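Trutuneck Hand Controller
Remote teaching set for two-finger grippers
Made by Irkeo, Pristthorpe

Overview

The Trutuneck is a hand-held controller for showing a robot arm how to do a job. You hold the grip and move your hand, and the arm follows. Squeeze the trigger to close the fingers and let go to open them. Each run is saved as one demonstration, with the arm position, finger opening and wrist view stored together.

It works with a real arm or with a simulated one. The controls are the same in both, so a new operator can learn on screen before being let near the machine.

What is in the box

Hand controller with wrist strap
Base station and desk clamp
2 m lead
Foot switch (start, stop and discard)
Licence key for Athumani, our recording software
Printed quick start sheet

Practising in simulation

Athumani comes with a set of furnished rooms and loose objects for grasping practice. The operator works from the wrist view, looking out over the open fingers of the gripper. Most people find this odd for the first half hour. At close range a large object can fill most of the view, as with the brown marbled block in the grasping exercise, and the edge of the block is then the best guide to where the fingers are. Line up one finger with that edge, check that the gap is wide enough, and move in slowly.

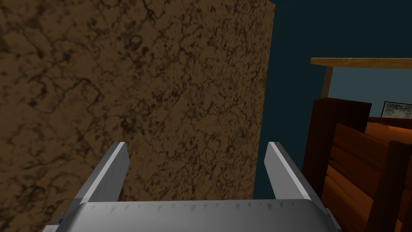
Recording a demonstration

Press the foot switch once to start. Carry out the task at a steady pace, then press again to stop. A long press throws the run away. Bad runs are best discarded straight off, as they are tedious to find later.

Hand movement can be scaled down for fine work. At the lowest setting, 70 mm of hand travel gives 7 mm at the gripper. The scale can be changed between runs but not during one.

For a simple pick and place task we suggest about 200 demonstrations, with the object moved a little each time. Tasks with more than one grasp will need more.

Specification

Weight of hand controller: 819 g
Trigger: proportional, adjustable stiffness
Connection: USB-C
Use: left or right hand
Gripper type: two-finger parallel
Storage: runs are saved to the host computer

The controller does not replace the emergency stop on your arm. Keep the stop within reach of a second person whenever a real arm is in use.

Ordering and training

The set is sold direct from Pristthorpe. Spare triggers, straps and foot switches are kept in stock. A half-day operator course can be added to any order, and is taught on weekdays or on a Saturday morning. For course bookings and questions about whether your arm is supported, ask for Sandamali Mollah in the sales office.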